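Gisotar: teardown episodes for the wrist-camera policy

Hi! I'm Ruba Haddad, and this is the data card for Gisotar, the set of demonstrations I put together to test one fairly narrow idea: can a policy that sees only through the wrist camera learn to unplug and pull parts from old desktop PCs? Last updated 29 August 2024.

What's in it

2,290 episodes, recorded at 30 frames per second, across 16 different towers. Each episode is one subtask (unplug a data cable, release a memory latch, slide out a drive) with a short text instruction. I wrote the instructions myself, so if they sound like one person talking, well, they are.

There are two older sets this one grew out of, Wemis and Sikora. You don't need either of them, but the folder layout is the same, so your Wemis loader should just work. The only new field is grip_width, in millimeters.

How I split it

By tower, never by episode. My first split mixed episodes from the same machine into train and test and the numbers looked fantastic, and then I put a new PC on the bench and the arm went straight for the fan. Lesson learned! Please keep my split if you want to compare with my results.

What I found so far

With the baseline (Finar, my small diffusion policy, config in the repo) I get 50 percent success on held-out towers for SATA cables. Memory latches are a lot worse and I haven't worked out why. My hunch is that the fingers block the latch right when the policy needs to see it most, but I still have to test that.
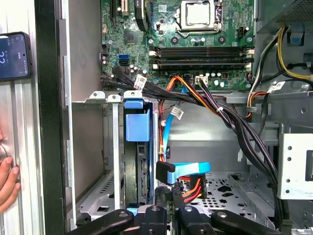

Cables are the part I'd love help with. They cross each other, they sag, and two machines of the same model never route them the same way. Training on random crops helped a little. Adding a depth channel made things worse, which surprised me, so if you try it and it works, tell me what you did differently.

Known problems

Some episodes have people's hands in view, so filter on hands_visible if that matters to you. Gripper timestamps drift on the longest episodes. I plan to fix those in October and will bump the version number when I do.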